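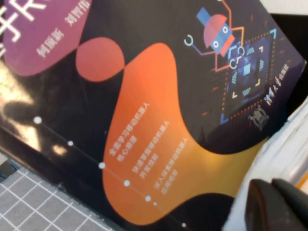

Les livres qu'on donne et ceux dont on se débarrasse

J'ai vidé trois bibliothèques familiales en quelques années, et je l'ai fait comme tout le monde : des cartons, un coffre de voiture, une association au bout du trajet. À chaque fois, je suis rentré avec le sentiment d'avoir bien agi. Je n'en suis plus si sûr.

Le don de livres jouit d'une réputation que n'a pas le don de vaisselle ou de manteaux. On dit que les livres « auront une seconde vie ». La formule permet de ne pas regarder ce qu'il y a dans le carton. Or il y a souvent des annuaires professionnels périmés, des guides fiscaux, des manuels de logiciels que plus aucune machine n'accepte, des romans gondolés par une cave. Personne n'en veut, et celui qui les dépose le sait assez bien.

La librairie solidaire de Trarkgate a affiché en janvier, à côté de sa caisse, le bilan d'une collecte : 523 livres reçus, 400 partis au recyclage. Le papier était écrit à la main et ne faisait aucun commentaire. Je l'ai lu en attendant mon tour, avec mon propre carton sous le bras, et je suis reparti avec la moitié de ce que j'avais apporté.

Un tri qu'on fait faire aux autres

Trier des livres est un travail. Il faut les ouvrir, vérifier les pages, chercher l'année, décider d'un prix, porter les piles. Quand je donne sans trier, je ne supprime pas ce travail, je le transfère à des gens qui ont moins de place que moi et qui doivent ensuite payer l'enlèvement. Une association qui reçoit trop finit par fermer ses dépôts pendant des semaines, et les bons livres restent alors dehors avec les mauvais.

On me répond que c'est au destinataire de juger, que je ne peux pas savoir ce qui plaira. L'argument vaut pour un roman policier en bon état. Il ne vaut pas pour un code du travail d'il y a vingt ans. Dans le doute, la question que je me pose est assez simple : est-ce que je le prêterais à un voisin ? Si j'aurais honte de le tendre à quelqu'un, je n'ai pas de raison de le tendre à une association.

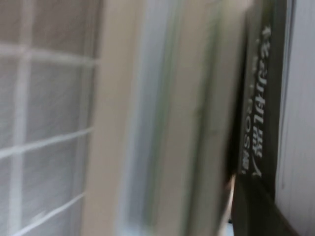
Quadrillage blanc sur fond gris clair.

Il existe bien sûr des livres parfaitement conservés que le hasard rend difficiles à placer. Les livres en langue étrangère en font partie. Un ouvrage en chinois, en finnois ou en portugais peut dormir longtemps sur une étagère de province, alors qu'il serait lu dans la semaine à deux rues d'un cours de langue ou d'un foyer d'étudiants. Ceux-là méritent qu'on passe un coup de téléphone. La bibliothèque de quartier de Flestudcombe tient un rayon de ce genre, alimenté par les lecteurs, et les livres y circulent mieux que les best-sellers donnés en huit exemplaires.

Les boîtes à livres

Je serai plus sévère avec les boîtes à livres, que j'ai pourtant défendues. Celle de la place Talavera, près de chez moi, contient 40 volumes quand elle est pleine. Elle est pleine presque toujours, des mêmes titres, et les nouveautés disparaissent en une heure. On y dépose le soir, vite, ce qu'on n'a pas osé mettre à la poubelle. La boîte se couvre d'encyclopédies dépareillées, les gens cessent de s'arrêter, et la commune finit par envoyer un agent la vider à la benne. Le livre a fait un détour et rien d'autre.

Les annonces en ligne ne règlent pas tout non plus. J'ai essayé Finda pour un lot de bandes dessinées et pour une histoire de l'architecture en deux tomes. Les bandes dessinées sont parties le jour même. L'architecture a attendu quatre mois, puis un étudiant est venu la chercher à vélo. C'était long, il a fallu répondre à des messages, garder les volumes dans l'entrée. Je maintiens que c'est ce qui ressemble le plus à un don : un livre précis, remis à une personne qui l'a demandé.

Jeter

Reste le mot que tout le monde évite. Jeter un livre abîmé ou périmé n'a rien de honteux. Le papier se recycle, et un guide touristique dont les hôtels ont fermé ne contient plus grand-chose qui vaille une étagère. Nous confondons le respect dû à la lecture avec un respect dû à l'objet, et cette confusion coûte du temps à des structures qui n'en ont pas.

Je voudrais que les associations osent afficher ce qu'elles refusent, en grand, sur la porte, y compris si cela vexe. Je voudrais aussi que les mairies installent une benne à papier à côté des boîtes à livres, avec un panneau clair. On m'a dit que l'image serait mauvaise. Elle le serait sans doute les premières semaines.

En attendant, il me reste deux cartons dans le couloir. J'ai prévu d'en porter un à la librairie et l'autre à la déchetterie, et je n'ai pas encore décidé pour les dictionnaires.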